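A sorting kit for the small workshop

Mamard's new bench kit is sold to colleges and small firms that want an arm doing useful work without hiring someone to program it. The price is £355 a month on a 2-year lease, and that covers the arm, the software and delivery. The table is extra.

We ran one at our unit in Humham through most of April. Setting up took 90 minutes, a good part of it spent bolting things down. The software, called Zustel, asks you to teach each shape once and then choose a rule: by colour, by shape, or both. The menus are clear and the text is large enough to read from a standing position.

The arm is slow but steady. In our longest session it made some 142 moves before we stopped it for lunch. It is quiet as well — you can hold a conversation next to it.

Sorting by colour

Most of our time went on painted shape blocks, moved about on a pale wooden board over a perforated blue table. Colour gave us little trouble. Blocks that touch are a harder test, and Zustel has a separate setting for them, which we left on.
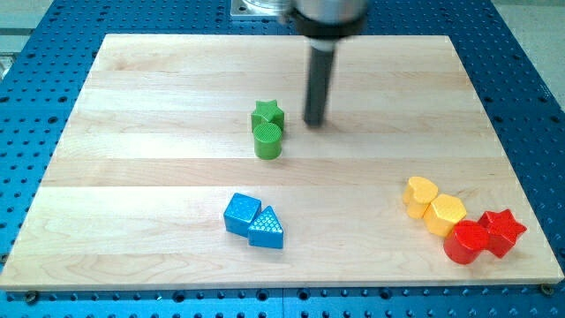 What you pay extra for

Spare tips and a second year of phone support are charged separately. Begović sells a similar arm outright, which may suit a firm that plans to keep it. For a term's teaching, the lease makes more sense.

Comments

Does the lease price include VAT?

We have the older Mamard arm and the menus were awful. Glad they've sorted that.

Would like to see it tried with something heavier than blocks.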